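Home | News | History | Events | Archive | Contact

Old Clumosholm freight house to open for the season with rail display

February 1, 2026

The former freight house at the foot of Stestance Street will open to the public later in February, with a display on the railroad that served the Clumosholm waterfront until the line was cut back to Ostholm. The building has been closed to visitors for nine years.

The Clumosholm Historical Society took over the lease last fall. Its members have cleaned the main room, repaired the sliding doors on the track side and put back the scale that was used to weigh crates coming off the lake boats. The scale had been stored in a barn on the Ostholm road and was missing its platform, so a new one was cut from old floor planks.

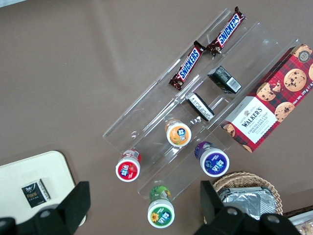
The display will have 28 photographs, most of them from a set of glass negatives given to the society by a family in Mai. They show the yard, the turntable, the coal shed and the long spur that ran behind the hotel stables to the steamboat dock. Several have never been printed before. One gives a clear view of the second depot, which burned down and was replaced by the brick one that stands today as the town office.

The negatives have also settled a small question of local geography. Older accounts put the switch for the dock spur north of the Stestance Street crossing. The photographs show it on the south side, close to the water tank, and a company track plan found in the same box agrees. The society plans to correct the marker by the boat ramp, which gives the wrong location.

Opening hours and admission

The freight house will be open Saturdays and Sundays through the end of the season. Admission is $4 for adults and free for children. Groups can ask for a weekday visit through the town office.

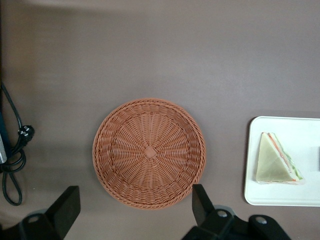

Next steps for the building

The society hopes to replace the roof over the loading platform next year. Part of it was patched after a storm, but the east end still leaks and that section will stay roped off. The town has set aside money for a survey of the stone footings, where lake ice has pushed some of the blocks out of line.

There are no plans to relay track. The old grade from the freight house to the edge of town is now a walking path, and 25 feet of rail still in place by the loading dock will be left where it is. Visitors can see it from the platform steps.

Parking on the dock side is limited - drivers should use the lot behind the town office and walk down. The path is plowed in winter, though the last stretch near the water can be icy.
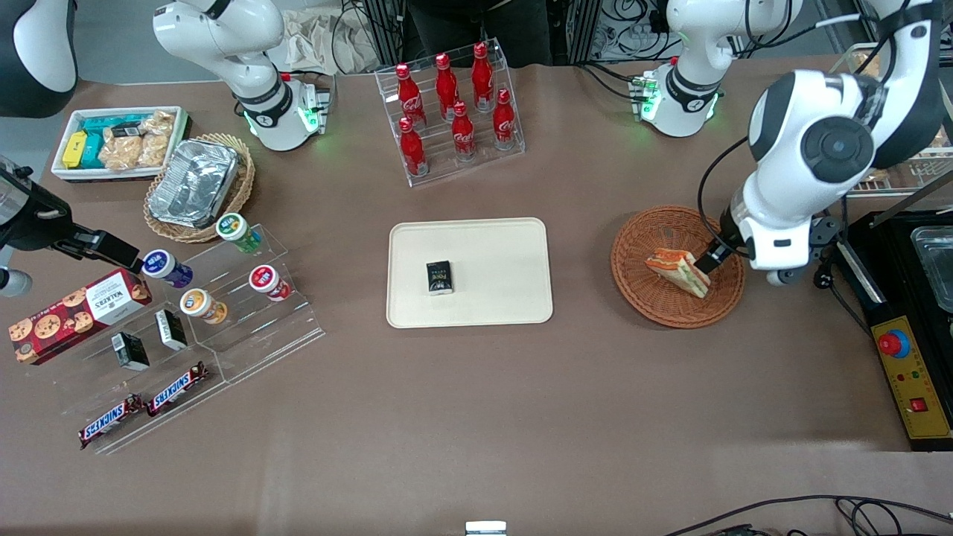 Sandwich, basket and tray on a brown tabletop.

The society is still looking for pictures of the inside of the freight house while it was in use. None of the Mai negatives were taken indoors. Prints can be left at the town office to be copied and will be returned to their owners. Timetables, waybills and ticket stubs from the Ostholm branch are also wanted.

Comments (4)

lakeside_reader: Glad to see the doors open again. Is there a ramp on the street side, or only the platform steps?

Branchline: The water tank was still standing when my father was a boy. He always said the switch was south of the crossing and that the marker was wrong.

M. from Mai: We have a box of Ostholm timetables in the attic. Will bring them over once the road is clear.

oldgrade: Please fix the drain by the path while you're at it. It floods every spring.

Contact the editor | Copyright Clumosholm News | Back to top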